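Ticket 390: marks and glare on the steel work table
Opened by: Roos Smits
Status: open, waiting for a reply

Hello all, and thank you for getting back to me so quickly on Monday, it was very kind. I'm sorry to be a nuisance about a table! We've had the Verstraete one in the prep room for 9 weeks now and we do love it, but I can't get on with the shine. With the lights on I get a long white streak running across the top, and I keep going at it with a cloth thinking it's a smear (it's only the light, I know that now, but my arm didn't). Everything near it shows up in the metal too, even the dark blue of the containers behind. 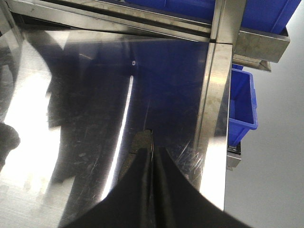
What I've tried so far

1. Warm water and a drop of washing-up liquid, wiped along the grain and dried with a clean tea towel. Lovely for 30 minutes, then fingerprints again.
2. The Irnis spray, left on for 3 minutes as the bottle says. It came up shinier, if anything, so the glare was worse.
3. Turning the table through 90 degrees. This helped most, though it's now in the way of the door.

Could you tell me whether you do a duller finish, or a mat to go on top?

Warmest wishes,
Roos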